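Gredimia drawer fault

The Gredimia drawer fault was a recurring failure in the two-arm tabletop cell operated at the Grirndale workshop under the project name Gredimia. During drawer and tray tasks, one arm would stop short of its commanded pose and hold position without raising an alarm, while the other arm continued its half of the sequence. The fault was first logged in October by Iqra Kakakhel and was closed after a change to the cell's supervisory software.

Background

The cell has two arms, named Maria and Su in the control software. Each arm runs its own controller and reports to a shared supervisor every 2 milliseconds. Typical work consists of moving small household items to and from a tray, and of opening and closing the drawers of a tabletop cabinet by their wire handles.

Description of the fault

The stall occurred when a gripper finger caught behind a drawer handle during withdrawal. Su's controller limited its motor current, as designed, and entered a hold state. The supervisor treated this hold as a normal pause. Maria was therefore released to start its next move into the shared zone. In 3 cases the two grippers touched. No person was inside the cell, and damage was limited to one bent finger plate and a scraped drawer front.

Cause

A review by Demyd Panasiuk and Catinca Jitaru found two separate defects. The first was a status code that had the same value for "paused by operator" and "held at current limit". The second was a timeout of 800 milliseconds on the zone lock. The lock expired while the stalled arm was still inside the zone, and the supervisor did not check measured position before granting it again.

Early suspicion had fallen on cable drag, as the stall was more frequent with the arm extended. Sushil Chaudhary repeated the motion with the cables re-routed and saw no change in the rate.

Correction

The status codes were split, and the zone lock was changed so that it can be released only on a confirmed position outside the zone. A hold at the current limit now stops both arms. Blair Purves ran 400 cycles on the revised software. The stall itself still occurred - the handle geometry was not altered - but the second arm stopped each time.

The written procedure was also amended. Operators must clear a caught finger by hand with both arms disabled, and may not use the remote jog function for this purpose.

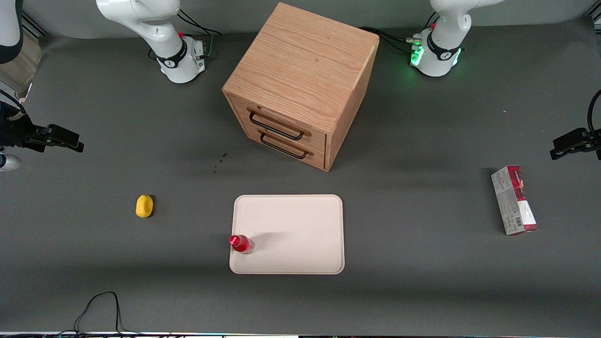
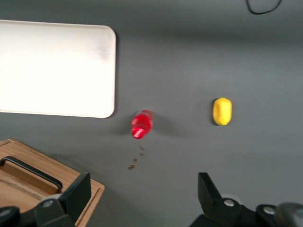 The Gredimia work surface, with the tray, red bottle and yellow item. First picture: both arms and the drawer cabinet. Second picture: view between the gripper fingers.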